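Mallix — Gallery

Mallix is our open tooling for turning demonstrations made with hand-held grippers into training data for arm controllers. The current release syncs video, marker poses and finger width at 30 Hz and exports to the Jenadham planner format. 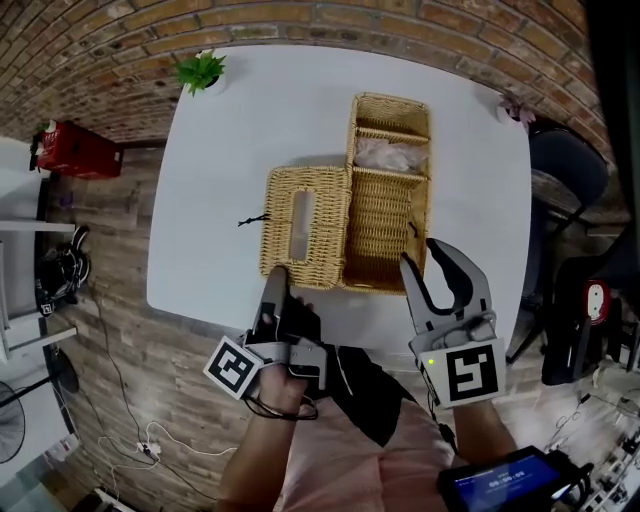 Pose tracking got most of the work in August. The old solver treated each hand separately, and two-handed tasks drifted apart after 700 frames or so. The new one solves both grippers together in the table's coordinates. Each gripper carries its own square marker, so left and right keep their labels when the hands cross. Woven surfaces like the wicker tissue box are still hard on the depth filter — see issue 31.

The Jesum test set now has 220 episodes, all replayed in simulation before export. Replay logs are in the Bhuiyan folder, along with the config files.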